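Canonlow Home & Shed Help
Cables, cords and small rooms

White table, one power strip, cables everywhere. Is a cable tray worth the money?

Posted by Kalkidan Seyoum, Lornville
2019-04-26

We have a small square table, white, on a timber plank floor, up against a white wall in the spare room. It has ended up as the charging spot for the whole household. The power strip lives in the middle of it, its black cable goes over the edge and down to the floor, and from there it's anybody's guess. There is always a coil of thin white cable on top that belongs to something, plus a second lot that has migrated to the floor. Bottles end up on there as well, since it's the only flat surface near the door.

I've been told to buy a Zinano under-table tray. The shop wants more for it than I paid for the table. The reviews all read as though the same person wrote them, and every photo shows a desk with one laptop and a plant, which isn't my life. I'm also told to get the sleeve, the clips, the labels and the box that hides the power strip. I don't believe I need the lot. I'm not sure I need any of it.

What I'd like to know is whether a tray does anything on a table that people move, and whether there's a cheaper way to get the strip off the top. I rent, so no screws in the wall or the floor. Screws in the table are fine, it's mine.

3 replies

brackenridge_tom

Get the tray. I've got one and it's great. Five stars.

Adugna

I'd hold off on the tray. I fitted them in a community office for a few years and took half of them out again. They suit a desk that never moves and has the same four things plugged in from one year to the next. On a small table that gets shifted, the tray becomes a basket of knots you can't see, and the weight hanging off the underside works the screws loose if the top is thin. Have a look at how thick your tabletop is before you drill anything. Plenty of cheap square tables are mostly cardboard in the middle and won't hold a screw longer than a fortnight.

The first job costs nothing. Unplug the lot and lay every cable out along the floor. Anything you can't match to a device goes in a bag with the month on it. Mine said June, and when I opened it the following June I hadn't missed one of them. I'd bet your mystery coil is in the same class.
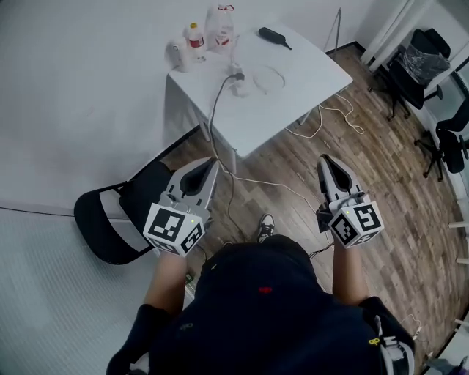
Can the power strip stay on the tabletop if bottles are kept there too?

I'd separate them. A strip lying face up with liquids beside it is the one part of this I'd call a hazard; the rest is only ugly. Move the bottles to a shelf or another room, and if one really has to stay, stand it on a tray with a lip, well away from the sockets. A lid that "usually" gets screwed on doesn't count.

After that, turn the strip so the lead leaves at the back edge, on the wall side, and runs down a table leg. Two hook-and-loop straps will hold it there, one near the top and one near the bottom. Leave enough slack that you can pull the table forward without yanking the plug. If your strip has keyhole slots underneath, two short screws in the underside of the top will hang it out of sight, provided the top passes the thickness test. If it doesn't, leave the strip on the table near the back and be done with it.

Thin white cables: coil loosely to about the width of your hand, one strap each, and don't wrap them round the charger body. It strains the end where the cable goes in, and that's where they all fail. Keep the coils in a drawer or a shoebox.

The floor matters more than the tabletop. Loose cable beside a table is a trip waiting to happen, more so if there's a folding chair going in and out, because the feet come down on it and pinch. I've thrown out perfectly good leads with a flat spot from a chair leg.

As for the box that hides the strip — I'm no fan. They're sold on looks, and a box stuffed with chargers holds the warmth in. Check what the strip's own label says about covering it. Most people never read it.

m_of_lornville

Agree with most of that, but I don't go along with the bag of unknown cables. I did the same and threw out the only lead that fitted the printer, and the replacement took weeks. Label them first, even if the label says "no idea, black, round end". Masking tape folded over on itself does the job, and you don't need the fancy printed ones.

I'd also question whether everything has to charge in the same place. We split ours, phones in the kitchen and everything else in the study, and the mess halved without buying anything. My husband says it just moved. He may have a point about the kitchen bench.

Kalkidan Seyoum

Thanks. I checked the tabletop and it's thin, so that rules out the tray and the screws. Straps it is. The bottles have gone to the laundry for now — I'll believe it when they're still there next week.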